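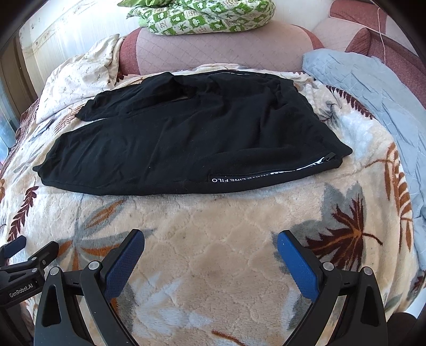 Black garment, apparently trousers, spread out on a blanket, seen from the hand-held gripper.

Gripper Maintenance Technician, Jereo (Bekerden workshop)

Part-time, 6 shifts a fortnight, starting February

Jereo keeps a pool of hand-held grippers in working order for teams who record household tasks such as folding clothes and making beds. We need a technician to look after the Nustgate bench, where every gripper is checked between loans.

What you'll do
Strip and clean linkages, and clear lint and thread from around the pivot pins
Replace worn finger pads and check that the two fingers close square
Refit and align the camera, then run the calibration routine
Log each repair in the bench book and tag units that need parts
Pack kits for the morning courier, which leaves at 7:30

Every linkage gets a full service at 2,000 cycles. Pads are inspected at 800 and changed when the texture has gone smooth.

What you'll need
A trade certificate or equivalent hands-on experience with small mechanisms
Steady hands and good close vision, with glasses if you wear them
Enough computer skill to run a script and read an error log
A current driver's licence

Experience with camera calibration is useful. We can teach it.

Pay is $310 a shift plus super. Tools and safety glasses are supplied. You'll report to the workshop lead and share the bench with one other technician.

To apply, send a resume and a short note about something you've repaired to the Jereo workshop office, marked "Nustgate bench". Shortlisted applicants will be asked in for a paid half-shift trial.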